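Notas para a fala de terça – bloco sobre frutas em casa e arrumação do prato

Abrir sem slide. Dizer quem somos: Arturo Sartori, pela Ulden, e Pierina Serra, que responde às perguntas no fim. O bloco faz parte da oficina Nonel e vem depois do café.

Primeiro ponto: o prato redondo engana. Parece que cabe tudo, mas a fruta grande ocupa a borda e a pequena acaba rolando. Perguntar à sala quem guarda laranja na geladeira. Esperar as mãos.

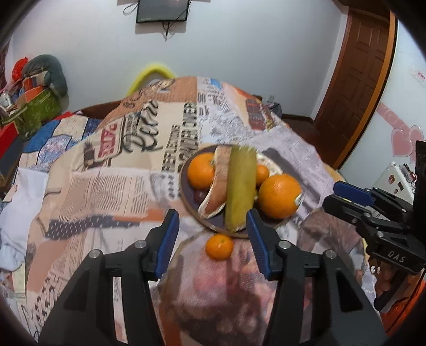

Caderno 2 – p. 105

Mostrar a mandarina no tecido, logo à frente do prato. É a fruta que mais escapa: leve, redonda, sem apoio. Depois apontar as duas laranjas, uma de cada lado. A da direita já passa por cima da borda.

Falar do tecido com estampa de jornal. Com tanta letra e tanta cor, fruta pequena some de vista – em casa, prefiro pano liso. Pierina discorda, deixar que ela explique.

Segundo ponto: ordem de montagem. Pesadas primeiro, compridas depois, miúdas por último. Não ler a tabela da apostila (está na página 156), só avisar que existe. 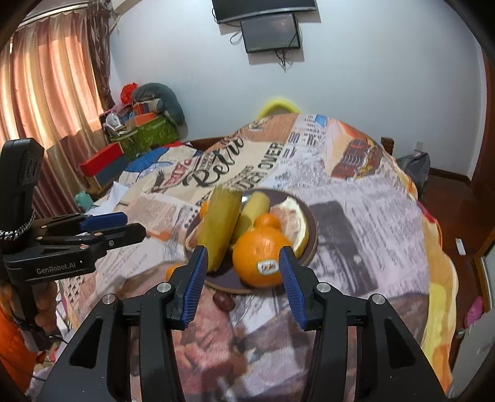

Última alteração desta página: fevereiro

Ficar mais tempo neste slide. Espiga de milho em pé, inclinada, à esquerda; casca de pomelo grossa e curva à direita. As duas peças pedem lugar próprio. Sugestão: milho deitado em outra travessa, casca separada do que se vai comer.

Fora do prato, uma laranja pequena ao lado e duas frutinhas vermelho-escuras logo abaixo. Para essas, uma tigela funda resolve.

O prato está em cima da cama. Lembrar que colchão cede – uma bandeja rígida por baixo ajuda bastante.

Se sobrar tempo, contar o caso da feira De Luca. Se não, passar a palavra à Pierina e distribuir as 100 fichas antes das perguntas.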